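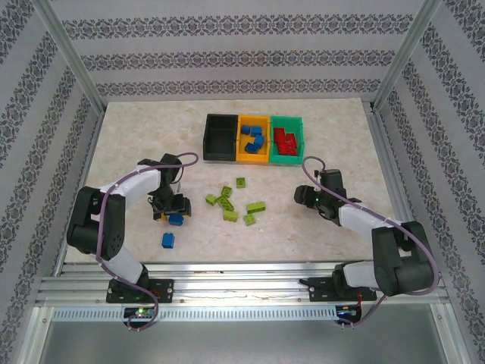

A teaching laboratory at Gullwood asked whether one cell could serve a whole term without being rebuilt between exercises, and wrote afterwards that the sorting task alone had kept its students occupied for longer than the timetable allowed. Further remarks from the same laboratory are given under Service and Support.

Surnau Two-Arm Bench Cell

The Surnau Two-Arm Bench Cell is a compact enclosed workspace for the study of sorting, picking and placing with small objects. It is offered by Drivard to colleges, research groups and company training departments. The cell is delivered assembled and is suitable for use by staff who have no previous experience of robot installation.

Construction

Two jointed arms are mounted side by side on a slotted aluminium rail along the front of the table. Each arm carries a black gripper. The arms may be operated together or singly, and either may be removed for maintenance while the other remains in service.

The work surface is cream-white with a faint mottled pattern. Walls stand at the back and on both sides, and are supplied with a patterned covering. The standard covering is pale grey with dark navy ornamental bands. Plain coverings may be ordered at no additional charge, and customers who intend to compare results against different backgrounds are advised to order at least one alternative set.

Arm cables are purple throughout and are guided along the white links by small clips. Replacement clips are included in the spares packet. Cables should be inspected before each session, with the power switched off.

The sorting task

Every cell is supplied with the Haddad Block Set, comprising 64 plastic building blocks in mixed sizes, together with open bins in black, yellow-orange and green. The bins are normally placed in a row near the back of the table and the blocks are laid out in front of them, within reach of the grippers.

The accompanying task book sets out exercises in order of difficulty. Early exercises use one arm and blocks of a single colour. In later exercises blue, red and lime-green blocks are used, each colour is assigned to a bin, and the operator must decide how the work is to be divided between the arms. The colour of a bin need not match the colour of its contents. Blue blocks may be assigned to the yellow-orange bin, for instance, and red blocks to the green. The task book recommends this arrangement for groups working on written or spoken instructions, as it prevents the correct answer from being guessed by matching colours.

Blocks may be presented studs upward or turned at any angle. Longer blocks are best gripped across their narrow side. Where blocks lie close together, the operator should allow the gripper to approach from above and should avoid sweeping neighbouring pieces across the table.

Supplied with the cell

Enclosure with work surface and wall coverings
Two arms with grippers, mounted
Front rail and mounting plates
Control electronics and cables
3 open bins
Haddad Block Set, 64 pieces
Task book and maintenance guide
Spares packet

Requirements

The cell must stand on a level bench or stand capable of bearing its full weight. A clear space of 700 mm is required in front of the rail to allow access to the arm bases and the electronics below. The cell should be kept out of direct sunlight. Liquids must not be used on the work surface while the arms are powered.

Service and Support

Each cell is covered by a warranty of 4 years on the enclosure and rail. Arms and grippers are covered separately under the terms stated in the order confirmation. Enquiries received before noon are answered on the same working day.

The Gullwood laboratory reported that the maintenance guide was clear, but asked that the section on gripper adjustment be moved nearer the front. This has been done in the current edition. Its request for a second block set in less vivid colours is under consideration.

Introductory sessions are held every Tuesday at the Drivard showroom and may be booked in writing. Quotations are prepared individually and include delivery, positioning and a first check of both arms. Block sets, bins and wall coverings may also be ordered separately by existing customers, who should state the serial number of their cell.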